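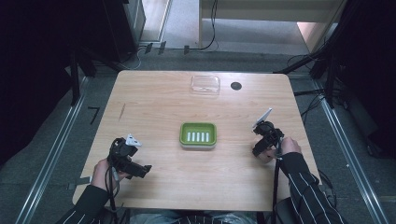 Green soap dish, clear container, two hand-held grippers.

Replay tool gets a proper timeline
May — by the Darkach tooling desk
2 min read

The new build of Tririco is out, and it's the one we have been wanting to write up for months! Tririco is our replay and labeling tool for two-handed demonstrations, and until now you had to scrub the left and right gripper tracks separately, then line them up by eye. Both tracks now share one timeline. Drag it and everything moves together — poses, jaw width, video, the lot.

The alignment code was rewritten from scratch. It matches the clocks at load time and flags any gap longer than 64 milliseconds, so a bad stretch shows up as a red band before anyone trains on it. We ran it over 114 old episodes and it flagged 19, three of which had already gone into a planner test (those are out again).
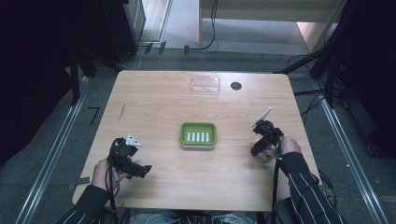 Ho would like the red band to come with a reason attached, and told us that a dropped pose and a late video packet need very different fixes, so lumping them under one color just moves the guessing to a later step. Fair point, and it's on the list for the next build.

Also new: see-through objects can be given a "low confidence" label of their own, which the Tavport perception branch already reads. Old project files open without conversion — just keep a copy of your hotkey settings, as the installer still resets them.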